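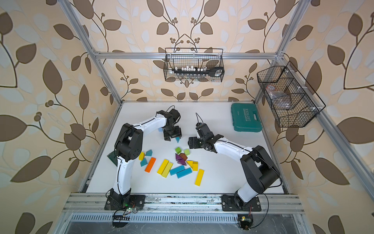
Building blocks: how simple shapes make pictures

Building blocks are some of the oldest toys that people still play with every day. They have no batteries and no instructions. You can stack them up to make a tower, or you can lay them flat on a table and make a picture with them. This page is about the second way.

What shapes are in a set?

Most sets have cubes, rectangles and triangles. Many have arches and cylinders as well.

A cube has six faces and they are all squares. A long block has six faces too, but some of them are rectangles. Its proper name is a cuboid. The block we call a triangle is really a triangular prism. It has two triangles, one at each end, and three flat sides joining them together.

When a block is lying down you mostly notice its top face. That is why a flat picture made of blocks looks as if it is made of squares, rectangles and triangles.

Making a flower

To make a flower you need a stem, some petals and a clear space on a table or the floor. Put long blocks end to end for the stem. Then arrange triangles at the top, with their points facing inwards or outwards. Try both ways and see which you like.
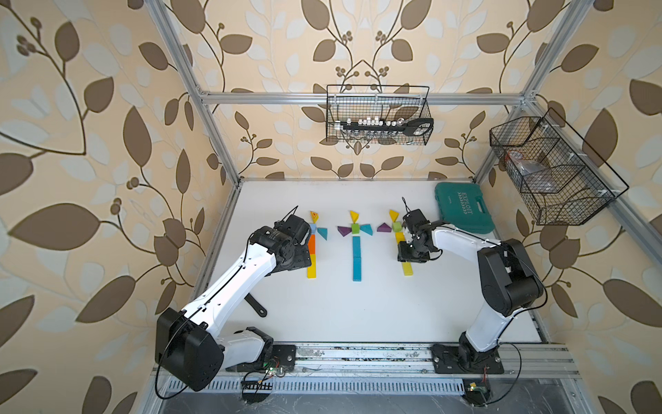
If you make a second flower next to the first, try to copy it exactly. This is harder than it sounds. You have to look at which block goes where, which way it points and how big the gaps are. Copying a pattern like this is a good way to practise turning shapes round in your head.

Turn the flower sideways and it could be a propeller. Take away the petals and the stem could be a road. The blocks are the same but the picture has changed.

Symmetry

Some patterns match on both sides. Imagine a line down the middle. If the left half is a mirror image of the right half, the pattern has a line of symmetry. Butterflies have one, and so do lots of wallpapers.

You can test your own block picture by laying a piece of string down the middle. If there is a triangle on one side, there should be another triangle the same distance away on the other side, facing the opposite way.

Sorting

Before you start a new picture it helps to sort the blocks. You could sort by colour, by shape or by size. Sorting by colour puts all the yellow ones together, even if they are different shapes. Sorting by shape puts all the triangles together, even if they are different colours.

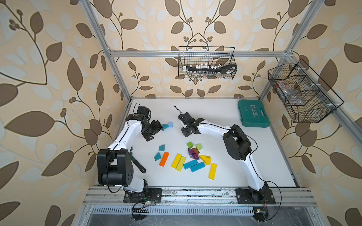
Teal triangles, yellow rectangles and a light blue cube.

Things to try

Make a picture using only 5 blocks. Then make one using 20.

Choose 3 triangles and see how many different patterns you can make with them.

Words to know

Cuboid: a solid shape with six rectangular faces.
Prism: a solid shape with two matching ends and flat sides.
Symmetry: when one half of a shape matches the other half.

Page updated 20 October 2025
Girnport Children's Library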